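Hornus: walking and hotel notes for small inns

Version 1.2, last updated 16/08/2022

What's in the folder

Hornus is a collection of plain text notes on 70 small country inns and guesthouses, with walks you can start from the front door. It began as a spreadsheet for planning my own trips, and it has grown into something I'm really happy to share! If you like places with a dozen rooms and breakfast served until late, I hope you'll find your next stay in it.

Each inn has one file. Open it in any text editor and you'll see the name, the nearest village, the number of rooms, the months it is open, and a free section called "notes" where I let myself run on a bit. The notes are my favorite part – they cover things like which rooms get the morning sun, whether the pool is worth packing a suit for, and how far you'll walk for a good dinner.

Files

inns/ has one file per inn, named after the inn in lower case
walks/ has 32 routes, each with a start point, a length in miles and a note on shade
seasons.csv lists opening and closing months
later.txt is explained further down

How the notes were made

Most of the inns were visited in person, usually for two nights. For 17 of them I haven't slept there yet and worked from phone calls and the inn's own printed leaflet. Those files have "not stayed" on the second line, so you can skip them if you only want first-hand notes. Prices are left out on purpose. They change so fast that I'd be fixing them every week, and calling the inn gets you a better answer anyway (and often a tip about which weekend to avoid).

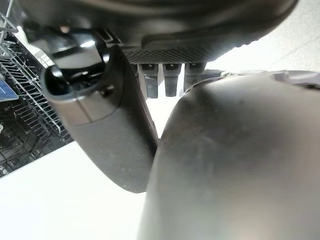

Walk lengths come from the Mavden route planner, rounded to the nearest half mile. A few of the coastal paths were measured again in July after the signs were moved, and the new numbers are in. If a route has a steep part, the file says so on its own line.

The Rathjen valley

This is the part I'm most excited about in 1.2. The valley now has 10 inns of its own, up from four, including two old farmhouses with orchards you can wander through before breakfast. Go in spring if you can. The bus from the station runs all day, the terraces are open, and you can walk from one inn to the next without touching the main road.

Later

later.txt holds places I've heard good things about and haven't checked. Treat it as a wish list.

Known gaps

Step-free access is only recorded for some inns
Pet rules are missing from most of the older files
Two walks in the north still need an end point

Using it

Copy it, print it, stick it in the glove box. Please keep the version number with any copy you pass on. Corrections are very welcome – put the inn's file name first and then the change.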